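Robots draw a crowd at Plorkach open day

May 5, 2022

The line for coffee was shorter than the line for the vegetables. Plorkach opened its Roludholm workshop to the public and 800 people came through, most of them heading straight for the table where two robot arms were due to deal with the groceries.

The task, as explained by demonstration lead Sandrine Hoarau, is one most visitors finished learning by kindergarten: pick things up, put them where they belong. The produce is toy. The concentration on the faces of grown adults was real.

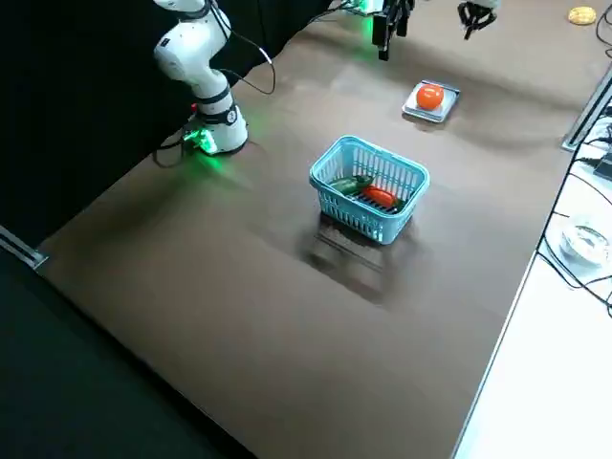 Local Business

A cucumber in a light blue basket and a tomato on a small gray tray may not sound like a day out, but the front row stayed put. "People clap for a tomato," said Hoarau. "I have given talks to 2,000 engineers and never got that."

Josiane Besnard, who came over from Riviere with her grandson, was holding out for something more practical. "Can it peel?" she asked. It cannot – at least not yet, said Hoarau, who had been asked the same thing 5 times before lunch.

Plorkach plans a second open day in August. Entry is free, and children under ten must bring an adult, or the other way around.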